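14
Support from outside the union

When you have read this chapter you should be able to say what a support group is and how it differs from a strike committee, describe the main kinds of help that support groups give, and explain why unions have sometimes been slow to accept it. The Erbridge laundry dispute is used throughout. You will meet it again when we come to settlements, so it is worth getting the main people and firms clear now.

Words used in this chapter
Dispute fund: money collected to help workers who are not being paid during a strike or lock-out.
Earmarked gift: a gift made on condition that it is used for a stated purpose.
Lock-out: the closing of a workplace by the employer, or a refusal to let certain workers in, during a dispute.
Support group: people who are not themselves in dispute and who organise help for those who are.
Twinning: a standing link between one support group and one workplace or branch.

Who is in a dispute?

The earlier chapters treated a dispute as something between two sides, the employer and the workforce, with the union acting for the workforce. For questions of law and bargaining this is good enough. It leaves out a large number of other people. Families lose income. Shops lose trade or give credit. Neighbours take sides, or try hard to avoid doing so. Other firms in the same line of work may gain orders. Churches, student societies, political parties and tenants' associations may offer help, and each has views of its own about what the dispute is for.

Most of these people have no vote in the union and no seat at the talks. Even so they can affect how long a strike lasts, and how it is remembered. A branch with no money coming in will usually have to settle early. A branch with a steady income from outside can wait, but it may find that those who send the money expect to be listened to.

The Erbridge dispute

Curkside ran a large laundry at Erbridge which did work for hotels and hospitals. Its main competitor in the district was Sakia, a smaller firm that paid slightly better. At the time of the dispute Curkside employed 1507 people over all its sites, most of them women and many of them part-time. The Erbridge works was the oldest site and the only one with a strong union branch.

The dispute began over shift times. The company wanted an earlier start in the pressing room, and it wanted the change made without an extra payment. The branch secretary, Encarnación Manzano, asked for talks. The company replied that start times were a matter for managers and were not open to bargaining. On January 12, 1999 the pressing room refused to work the new shift and was sent home. By the end of that week the rest of the works had come out in support, and the gates were shut.

Manzano had worked in the pressing room before she became secretary, and she had the trust of the women there. She was less well known in the sorting hall and among the drivers, and this mattered later. The drivers had a separate agreement with the company and had been promised that their hours would stay as they were. Some of them felt that they had been brought into a quarrel which was not theirs.

The union paid dispute money at a flat rate. For a full-time presser it came to less than half of a normal wage. Part-time workers got a smaller sum, and those who had joined late got nothing at all under the rules. Much of the work of the support group went to people in this last position.
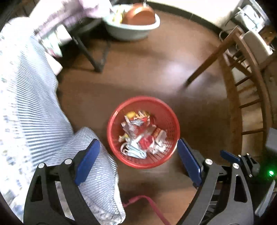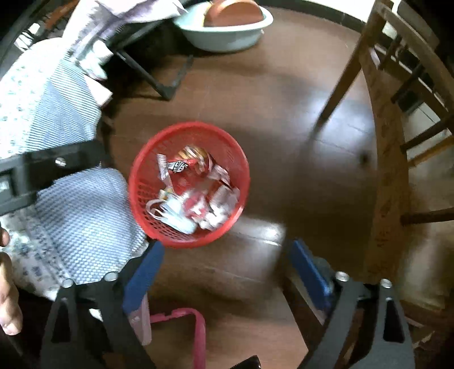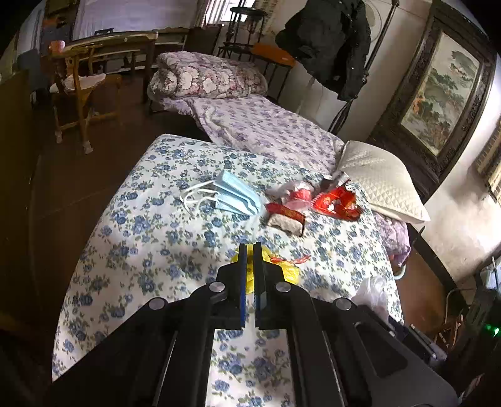
The Bravo group

The support group took its name from the Bravo, a café near the bus station where it first met. It had no constitution and kept no list of members. The minutes that survive are in the handwriting of two people, Inmaculada Cabello and Consuelo Ayala, and they record that about 14 people came to a usual meeting. Cabello taught at a primary school. Ayala had been a hospital porter and was active in a women's group which met in the town. Neither had ever worked in a laundry.

The group began by collecting food. It asked for tins, rice, cooking oil and nappies, and it gave them out from a church hall. It later collected money as well, first in the market and then by writing to union branches elsewhere. By spring it was paying gas bills directly for a small number of families. These three kinds of help – goods, cash and the payment of bills – are found in most disputes of any length, and usually in that order.

Goods are easy to ask for and people like giving them. They are also heavy, they need storing, and they do not always match what is wanted. The Erbridge minutes mention a gift of tinned chestnuts which took several weeks to get rid of. Cash is more useful to those who receive it but raises questions of trust. Paying bills takes the most work, as somebody has to see private papers and decide between one household and another.

Why the branch held back

The branch did not welcome the group at first. Manzano sent a short letter thanking it for its interest and asking that all collections be handed over to the branch. She gave no reason, but three can be worked out from the branch papers.

The first was control of money. A union has rules about how it takes in and pays out funds, and its officers can be held to account if those rules are broken. The group was under no such rules. If money had gone missing, people in the town would have blamed the branch, whoever had been holding the tin.

The second was the risk of being spoken for. Ayala's women's group had put out a leaflet which described the dispute as a fight for women's rights at work. Many of the pressers agreed with it. The drivers, nearly all men, did not, and one of them read parts of it aloud at a branch meeting as proof that outsiders had taken over. The branch then asked the group to show it all printed matter before it went out. The group refused, although in practice Cabello did take most of the later leaflets to Manzano's house before they were printed.

The third was pride. Several of the women on strike said afterwards that they had found it hard to walk into the church hall. Begoñe Nieto, a sorter, remembered going past the door and coming back later when the street was empty. She had given to collections all her life, she said, and had never thought of herself as somebody who would be on the other end of one. Accounts of this kind are common, and you should bear them in mind when reading union records. A record may state that help was offered and that few people took it up. It will rarely state why.

How the two came to work together

The change came through one person. Carmela Carrasco was a packer at the works and a member of the branch committee. Her sister went to meetings of the Bravo group, and Carrasco began to go with her, at first without telling the committee. She found that the group was keeping careful accounts in a school exercise book. She asked if she could show the book to Manzano, and the group agreed.

After this the branch let the group go on collecting in its own name. The terms were simple. The group would keep the money in a separate account, with Carrasco as one of the people who signed for it. It would not speak to newspapers about the talks. The branch would send it the names of members who were getting no dispute money – but only where the member had said yes.

It would be wrong to say that all the distrust went away. The drivers went back in June under their own agreement, and some of them blamed the group for making the dispute longer than it needed to be. There is something in the charge. Without the food and the gas money, a number of families in the sorting hall could not have stayed out through the spring. Whether that was a good thing depends on what one thinks of the final settlement, and historians of the town do not agree on it.

Reading the sources

The rest of this chapter is based on three sets of papers: the branch minutes, the Bravo group's exercise book, and a set of interviews recorded some years after the dispute. Each was made for a different purpose. The branch minutes were written to be read out and approved, so arguments are often cut down to a single line. The exercise book is a record of sums in and sums out, with a few notes in the margin. The interviews are much fuller, but they were given by people who knew how the dispute had ended.

We start with the exercise book. It is the shortest of the three and covers the period before Carrasco joined the group, for which the branch minutes have almost nothing to say.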